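El brazo que aprende a montar ordenadores en un taller de barrio

Florden, un taller compartido de 26 socios, lleva desde marzo intentando que dos robots hagan lo que cualquiera hace con un destornillador y algo de paciencia.

2021-10-05

La puerta de Florden no tiene timbre. Se golpea con los nudillos, se espera, se vuelve a golpear. Abre Vija Avotiņš con un trapo en la mano y prisa. Mucha prisa. A las siete entra el grupo de cerámica y quiere dejar hecha una tanda de pruebas antes de que el horno se coma media instalación eléctrica.

El proyecto se llama Gusberg. Nombre de gato, por lo visto. La idea: dos brazos sobre una mesa, un ordenador de sobremesa abierto y una secuencia de montaje completa, procesador y memoria incluidos. Nada de cadena industrial ni vallas amarillas. Una mesa de perfil de aluminio ranurado, piezas impresas en 3D, tornillería de la ferretería Masson, que está a dos calles y cierra a mediodía.

Sigrún Snorradóttir escribe el código. Trabajó seis años en mantenimiento de impresoras, se cansó, se apuntó al taller para arreglar una bici. La bici sigue colgada en la entrada.

- Al principio queríamos atornillar - cuenta sin levantar la vista del portátil -. Error. Atornillar es fácil. Lo difícil es coger la pieza siempre igual.

De ahí la bandeja. Cada componente tiene su hueco, siempre el mismo, y el robot va a buscarlo a unas coordenadas fijas. Suena simple. Van por la tercera versión importante y por más de 40 impresiones, contando las que salieron torcidas, las que se despegaron de la cama y una que Vija usa de portalápices.
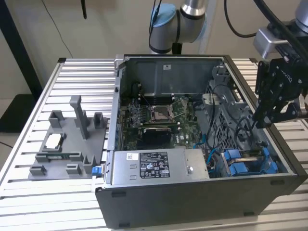
La torre, tumbada y con el zócalo del procesador vacío. A la izquierda, la bandeja impresa con las piezas en sus soportes.

El procesador es lo que les quita el sueño. El zócalo lleva los contactos a la vista y son finísimos, un roce de lado y adiós placa. Ya han perdido 3. Compradas de segunda mano, sí, pero duelen igual. Ahora la pinza baja despacio, se para un poco antes, corrige, baja otra vez. Sigrún lo llama «el titubeo». Añade unos segundos y ha salvado, según ella, el presupuesto del verano entero.

La memoria va mejor. Hay que alinear el módulo con la ranura y empujar, y ahí el problema es la fuerza. Poca y no encaja. Demasiada y la torre entera se desliza por la mesa. Probaron con cinta de doble cara, con topes, con un saco de arena (el saco perdía). Los topes ganaron.

¿Y por qué una torre vieja de oficina? Por precio, para empezar. Un liquidador les dejó seis iguales. Luego descubrieron otra ventaja: son máquinas pensadas para que un técnico las abra rápido, con pestañas azules donde hay que tirar y bahías de disco que salen sin pelearse. Si una persona lo encuentra a la primera, al robot también se le puede enseñar sin volverse loco.

Los cables, en cambio, fatal. Un cable nunca está dos veces en el mismo sitio. Vija lo resume mientras aparta un alargador con el pie: «Lo rígido se programa, lo blando se sufre». De momento los conectan a mano y no les da vergüenza decirlo.

El dinero sale de las cuotas y de Senuter, una pequeña empresa de reparación de la zona que presta herramientas y espera, a cambio, quedarse con algo útil. Desmontar en vez de montar, por ejemplo. Sacar memorias y discos de equipos retirados, que es un trabajo aburrido y que ahora hacen dos personas por la tarde. Sigrún cree que es más realista que el plan original. Vija no está tan segura, quiere ver una máquina arrancar montada de principio a fin. Lo discuten bastante. Delante de mí, un par de veces.

Hay reglas de la casa. Nadie mete la mano con los brazos en marcha. El botón de parada, siempre libre, ni tazas ni chaquetas encima. Quien cambia un punto de la trayectoria lo apunta en el cuaderno, a boli, con su nombre. El cuaderno es un desastre y es tambien lo más consultado del taller. Hay páginas pegadas con café.

Antes de irme pregunto cuándo estará terminado. Sigrún se ríe. Vija mira el reloj, faltan diez minutos para las siete y en el pasillo ya se oye a los de cerámica arrastrando sacos de arcilla. Apaga la consola, cierra el portatil de un golpe y me pide que sujete la puerta.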